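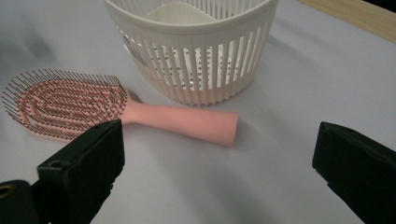 Evangelia Balaskas has written beside the last entry that a clipping with only a month on it should not be filed as if it came out on the first of that month. She asks that the practice stop before the list goes on the public page, and she points to the Gostum items, where the newspaper came out every week and the first of the month was often not a publication day at all.

The remark is accepted. The earlier rule was written for the convenience of the sorting column, which would not take a blank. From this entry onward the day field is left empty when the day is not known, and the printed list shows month and year only. Siu-fong Cheung has changed the column type so that blanks sort to the end of their month. Items already entered under the old rule are to be corrected from the paper originals. They should not be corrected from memory.

Work done, Friday, June

Morning. The second box of press material on Vollance was opened and sorted by publication. It holds 71 clippings. Most are from the trade monthly Plernow and the newspaper Gostum, with a small group of reprints from a supplement that neither of us could place. The supplement pages carry a running foot but no title. They have been put in a separate folder marked "title unknown" and are not to be entered until someone finds a full copy.

Condition is generally fair. The newspaper items have yellowed along the folds, and several were stuck down with tape that has left brown strips across the column text. Tape was not removed. Malathi Devadiga advised that the strips be scanned as they are and the affected words marked in the transcript with square brackets.

Scanning. The question of resolution was taken up again. We had been working at 300 for everything, and this is adequate for body text in the magazines. It is not adequate for the newspaper halftones, which show a strong pattern at that setting and look worse once reduced for the web page. Trial scans of one Gostum front page were made at 300 and at 600. At 600 the pattern can be softened without losing the caption. The newspaper items will therefore be scanned at 600 and the magazine pages left at 300, except for covers.

File names. The present form is publication, year, month, page. It breaks down for the long Plernow feature, which ran over several pages with advertisements between them. The list currently shows this feature as separate lines reading "first page," "second page" and so on, and a reader would take these to be separate articles. It was agreed that one article should have one line, with the page scans gathered under it. The page number stays in the file name and comes off the public list.

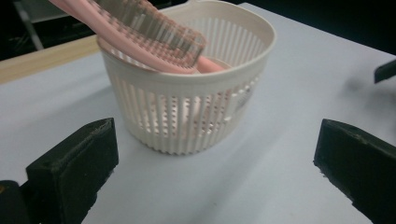
The same rule will apply to articles that begin on a cover and continue inside -- the cover is treated as the first page of the article, and a note is added to say so. Where a cover only mentions Vollance and the article inside is missing, the line will read "cover mention only." There is at least one such case in this box, and Pei-shan Chang believes the inside pages may be with the material from the former office.

Headlines. Until now the list has given publication and date and nothing more. This is of little use to anyone looking for a particular article. Geeta Gautam proposed adding the headline in the original language, followed by a plain English rendering in parentheses. The proposal was adopted for all new entries. The older entries will be filled in as the transcripts are checked, beginning with the most recent and working back.

A difference of opinion remains over bylines. Some of the newspaper pieces are signed with initials only, and in two cases a full name has been penciled in by an earlier hand. I do not consider a pencil note sufficient. Initials will be entered as printed, and the penciled name recorded in the internal notes, where it can be checked against the masthead for that year.

Permission. No full-page scans are to go on the public page until the letters to both publishers have been answered. The list itself may be published, with thumbnails left out. The letter to Plernow has gone. The letter to Gostum is in draft and needs the corrected dates, so it waits on the work described at the head of this entry.

Afternoon. Dates were checked for the first folder only. Three lines were wrong. One had the month and day reversed, one carried the date of a photocopy stamp, and the last had simply been typed against the wrong title. The stamp is easy to mistake for a dateline, since it sits in the upper margin and is in much the same type. Anyone continuing with this folder should look for the faint box around it.

Scanner glass cleaned at 4:15. A thin line had been appearing down the right side of the magazine pages, and it was still present after cleaning, though fainter. Pages scanned after lunch should be looked over before the originals are returned to the box.

Outstanding

Gostum letter, once the dates are corrected -- Geeta Gautam.
Inside pages for the cover mention -- Pei-shan Chang to ask at the former office.
Supplement title -- not assigned.
Rescans of the newspaper halftones at 600 -- to start with the front pages.
Second folder, dates -- next session.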